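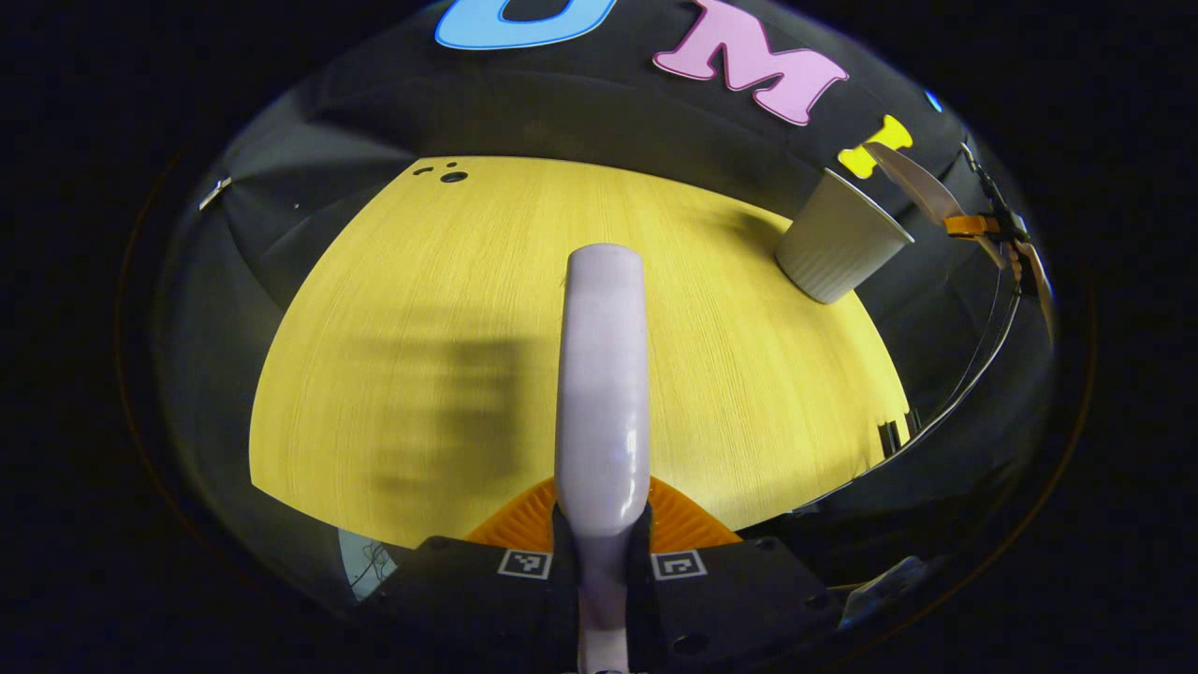 PRE-RUN CHECKS / HAND-HELD GRIPPER

Checklist with comments — cup tasks, table station
Filled in by: Haruna Nagano
Second reader: Trygve Öberg
Applies to: Umgate method, all recording blocks from January on

Mark each line OK, FIX or N/A. Comments go under the line, not in chat. If a line is FIX the block doesn't start. Yes, even if it's only a screw.

1. Gripper, mechanical

1.1 Fingers seated, no wobble at the base
OK
Pushed each one sideways with thumb. Slight give in the soft part, fine, it's meant to.

1.2 Finger surface clean, no nicks at the tip
OK
Wiped down. Please use the lint free cloths, the paper towel leaves fluff and then the fluff is in every episode for the whole block.

1.3 Orange ribbed pad behind finger sits flat, not riding up
OK
Was riding up last block. Trygve reseated it. Look again after 5 episodes.

1.4 Housing screws tight
FIX, then OK
One turned a quarter with no effort at all. Tightened by hand, no thread glue. Need to decide on thread glue — I keep writing this.
T.Ö.: no glue until we stop opening it every other day.

1.5 Full open / full close, ten times, no sticking
OK
Bit of a click on the close. Noted same click before, no change in the width reading.

1.6 Cable clear of the fingers through full travel
OK
Check it with the gripper turned on its side as well as upright. Upright always passes.

2. Markers

2.1 Both square markers on the housing flat, corners down
OK
No lifting.

2.2 Marker faces clean, no glare under the station lamp
OK with comment
Lamp moved down one notch. The table is a bit dim now but detection is better and that's the one that matters for the width estimate. Last month's bad block was nearly all glare, you'd get the finger width jumping from shut to wide open between two samples and the filter smoothing it into somthing that looked plausible. Plausible is worse than missing. A missing one gets thrown out.

2.3 Both markers detected at fully open, half, fully closed
OK
Run the short script, don't eyeball it.

2.4 Marker size in the config matches the printed size
OK
Measured. Not assumed.

3. Lens and view

3.1 Lens clean
OK

3.2 Finger roughly central, marker on each side of it
OK
Matches the reference shot from the Lindholm set closely enough. If the finger drifts off to one side the mount has slipped, stop and redo section 1.

3.3 Edge of the image circle dark all round, nothing poking in that wasn't there before
OK
Remember how strong the curve is on this lens. Things near the edge of the table look further off than they are and people reach short. Two of the new operators did it all morning.

3.4 Exposure locked
OK
Locked on the wood, not on the backdrop. Lock on the black and the table blows out.

3.5 Gripper shadow on table
Comment only
Unavoidable with the lamp where it is. We did try two lamps, got two shadows. The policy doesn't seem bothered as long as the shadow's there in training and at test. Leave the lamp alone mid-block.

4. Table and props

4.1 Tabletop wiped, nothing left from previous block
OK
Wipe with the grain or it streaks.

4.2 Cup: white paper, ribbed, rim not crushed
OK
Swap the cup when the rim goes. A crushed rim changes the grasp, operators start pinching lower without noticing and then half the block is a different task. Cups are in the Toltent box under the bench. Don't take them for coffee.

4.3 Cup start pose drawn from the sheet, not from habit
FIX, then OK
Sheet was still on the old poses. Replaced.
Upright starts and tipped starts both count. Tipped starts are the ones we're short of. When it's tipped, write down which way the mouth points.

4.4 Backdrop up, clips holding
OK
Tug it. If it sags it's a different background halfway through and we have to tag the episodes by hand.

4.5 Letters on backdrop secure, same order as logged
OK
Don't straighten the M. It's been tilted since block one, it stays tilted.

4.6 Cables away from where the operator's arm goes
OK
Rerouted one. Tape is temporary, same as last time.

5. People

5.1 Safety glasses on anyone within reach of the station
OK
The Uvex ones, hook by the door. Replace scratched pairs, don't put them back on the hook.

5.2 Operator knows the stop word
OK
Said it out loud, everyone heard. Do it every block.

5.3 No loose sleeves, no lanyards
FIX, then OK
Lanyard. Mine.

5.4 Wrist rest between sets
OK
5 minutes. It's not optional, Trygve had a sore thumb for most of a week from skipping it and the squeeze force in those episodes drops off so clearly you can date the injury from the plot.

5.5 Only one person reaching over the table at once
OK

6. Recording and method

6.1 Clock sync between gripper and logger
OK
Do the tap test at start and end. End one was skipped twice and those blocks are in quarantine.

6.2 Disk space for the full block
OK

6.3 Target for this block: 300 episodes
OK
Don't pad it out with easy ones late in the day. Short and honest is fine, log the real number.

6.4 Failed grasps kept, tagged as failed
OK
People still delete them. Please stop. The comparison in the write-up is between the policy trained with failures kept and the one trained without, there's no comparison if the failures are in the bin.

6.5 Held-out poses not used for recording
OK
Held-out list is taped to the side of the monitor. 5 poses. If you record one by accident, say so straight away — we can pull one episode, we can't pull one we don't know about.

6.6 Episode starts before the hand moves, ends after release
OK with comment
Starts good. Ends being clipped early, let it run a beat after the fingers open.

Result of checks: passed after fixes (1.4, 4.3, 5.3)

Open points
— thread glue, see 1.4
— proper cable route to replace tape, 4.6
— click on close, keep listening, 1.5
— Trygve wants 2.3 run mid-block too. Adds time but I think he's right, lets try it for one block and see how many width readings it saves
— reprint this sheet, line 3.3 runs off the page on the paper copy

T.Ö.: read. Agree except 3.5, I'd still like one block with the lamp on the other side as a test condition. Small one. Not this week.
H.N.: ok but you log it.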